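Teaching the Arm to Tidy Up
Gallery, 5 February 2023

Wurketti is our table-clearing project, in which a grown adult shows a robot arm where things go, over and over, by remote control. Nolora is the software that remembers it all. The arm has no opinions, so it copies ours, including the bad ones.
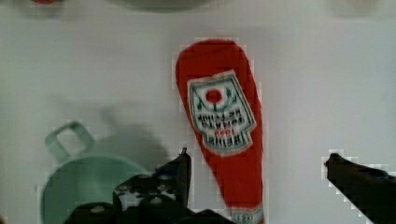

Ketchup, with a finger of the gripper to either side. The mug is keeping close. 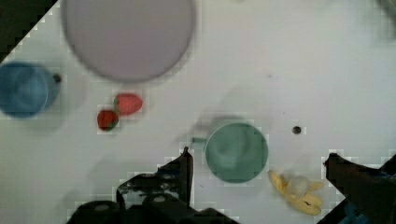 Strawberries, two mugs and a banana that has let itself go.
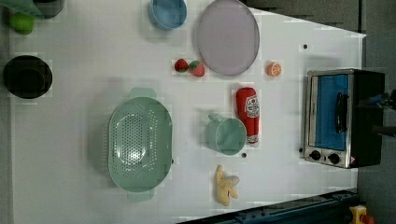

The wider view, toaster oven and colander included.

Steering takes some getting used to. Your hand moves, the arm follows a moment later, and you find out how much of picking up a cup you have always left to your fingers. My first session produced 14 attempts, of which we kept nine. The others are stored in a folder called Vidal, after a test plan we no longer follow.

Hesitation is the real nuisance. If I dither over a mug, Nolora learns to dither over mugs, and does it with great commitment. We now rehearse each move once before recording, and stop for tea when the sighing starts.

The target is 900 clean recordings by April. Disex, who lend us the bench space, have asked if the arm could do their kitchen next - we said we would see how it gets on with fruit.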